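Chapter 7
Mixed Small Items: Containers, Contents and Sorting

Learning objectives

After studying this chapter, the reader should be able to:
define a mixed lot and distinguish it from a uniform lot;
describe the parts of a sloped-wall bin and state how each affects the position of the contents;
classify small items by form, stiffness and surface;
select a sorting order for a lot that contains fewer than 20 items;
complete a lot sheet in the standard form.

Key terms: mixed lot, uniform lot, rest position, sloped wall, lip, dead corner, reach, residue, lot sheet.

7.1 The mixed lot

Chapter 6 dealt with uniform lots, in which every item in a container has the same shape, weight and use. A box of 3000 identical wood screws is a uniform lot. It can be weighed, poured and counted by machine, and the state of any one screw tells the worker nearly everything about the others.

A mixed lot has none of these properties. Its items share a container and little else. Mixed lots build up wherever goods are returned, cleared out of drawers, swept off benches or collected at the end of a shift. The items may come from a kitchen, a toolbox, a toy chest and a first-aid cabinet, and they may arrive in the same bin. Weight is a poor guide to the contents. Pouring is seldom allowed, as some items will be brittle and others may have an edge or a point.

In this book a lot is called mixed when it holds at least 3 item types and no type makes up more than 60 percent of the total. Other texts use different limits. The older Pullent method, still found in some storeroom manuals, sets no lower limit on types and treats any lot that cannot be poured as mixed. The two definitions agree in most practical cases. Problem 7.4 at the end of the chapter examines a case in which they do not.

7.2 The sloped-wall bin

Small mixed lots are commonly held in open bins of sheet metal or molded plastic. The walls lean inward toward the floor, so that the opening at the top is larger than the floor area. Three effects follow.

First, an item that lands against a wall tends to slide down to the floor. Whether it does so depends on the angle of the wall and on the friction between the two surfaces. A smooth plastic case will slide on a steel wall at a fairly low angle. A rubber-coated handle may stay where it lands.

Second, a hand or tool can approach from the side as well as from directly above. In a straight-walled box, an item lying flush with the wall can be gripped on two faces only with difficulty. The slope leaves a wedge of free space beside the item.

Third, long items turn. A tube, a handle or a brush that slides down a slope will often come to rest at an angle to the walls, with one end lower or farther forward than the other until it settles flat.

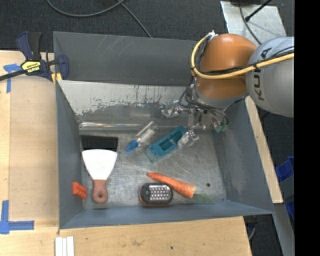
The rest position of an item is the position it holds once all sliding and rolling have stopped. It is set by the shape of the item, the slope of the nearest wall and any contact with its neighbors. Flat items such as a putty knife usually rest on their broadest face. Tapered items such as a carrot roll in an arc around the narrow end and stop when they meet a wall or another item. Round-sided tubes roll in a straight line unless a cap, flange or clip of larger diameter lifts one end.

Cases and trays with a hollow recess need separate treatment. They have two broad faces that look similar in outline but behave differently under the hand. With the recess upward, the item can be lifted by its rim. With the recess downward, it must be gripped across its full width, and it may also hide a smaller item beneath it. The worker should assume that any inverted tray covers something until it has been lifted.

Openings and holes in the floor of a bin should be checked before loading. Any item smaller than the largest opening can be lost through it or can lodge in it. Where the bin cannot be changed, such items are bagged.

Dead corners are places where two walls and the floor meet. Small, light pieces collect there and are the most frequent form of residue, defined as anything left in the bin after the lot has been declared empty.

7.3 Classifying by form

The worker assigns each item to one of four forms: flat, long, block or irregular. Use and material are ignored at this stage. A work light with an oval face and a shallow body is recorded as a block. A capped tube is recorded as long. A small plastic piece with steps or ridges is recorded as irregular, even when its outline is nearly rectangular, as the ridges govern how it can be held.

Stiffness is recorded next. An item with both stiff and flexible parts is listed under its flexible part, followed by the letter H if it also has a rigid handle.

Case note. Shirley Sandhu and Carolina Guerreiro compared two sorting orders at the Cevgate returns depot. In the first, workers removed the largest item first. In the second, they removed whichever item had the most free space around it. The second order left less residue and caused fewer items to shift during removal. The depot adopted it in December. Their lot sheet, based on the Peixoto form, is reproduced in Appendix C and is used in the exercises for this chapter.

Section 7.4 sets out the free-space order step by step, beginning with the inspection of the empty bin.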